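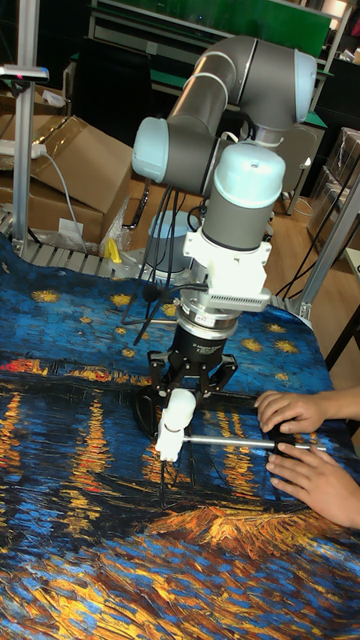

Última modificación de esta página: 26 de septiembre de 2018

3.2. Reglas para la sujeción compartida de una pieza

En la Figura 2 se muestra la tarea de referencia: la pinza del brazo colaborativo sujeta una pieza de plástico blanco, de la cual sale una varilla metálica fina, y las manos de una persona están en el otro lado de la varilla. Esta configuración la llamamos sujeción compartida. Es una situación que las guías internas de Halham tratan solamente de manera general, y por este motivo hemos redactado reglas propias para nuestro laboratorio.

La primera regla se refiere a la distancia. Las manos del operario deben quedar en el extremo libre de la pieza y no pueden entrar en la zona de los dedos articulados de la pinza, porque las articulaciones presentan puntos de atrapamiento también cuando la velocidad es baja. La segunda regla se refiere a la fuerza. El umbral de parada se fijó en 53 N, medido en la brida, y se comprueba al inicio de cada sesión con el procedimiento de Nechyporuk. Si la lectura en reposo se desvía más de 2 N, la sesión no se empieza.

Durante la sujeción compartida el brazo no cambia de orientación. Está permitido solamente el desplazamiento lineal, con velocidad máxima de 100 mm/s, y el operario tiene que confirmar en voz alta antes de la apertura de los dedos. Leung propuso que la confirmación sea hecha con pedal —como en la celda de Ureo—, pero en las pruebas de marzo el pedal obligaba a mover el cuerpo y la varilla perdía la alineación.

Los cables del brazo merecen una regla separada. Un bucle que cuelga cerca de la muñeca puede engancharse con la pieza, y de las 29 paradas registradas una parte considerable tuvo este origen. Recomendamos revisar el recorrido del cable en las posiciones extremas de la trayectoria, y repetir esta revisión cuando se cambia la herramienta.

Figura 2. Sujeción compartida de una varilla entre la pinza y el operario.

Buscar en este sitio Escriba un término Ir

Artículos relacionados
Umbrales de fuerza en la celda Fetik
Shih-chieh Leung: Notas sobre el mando de confirmación
Revisión de cables en brazos colaborativos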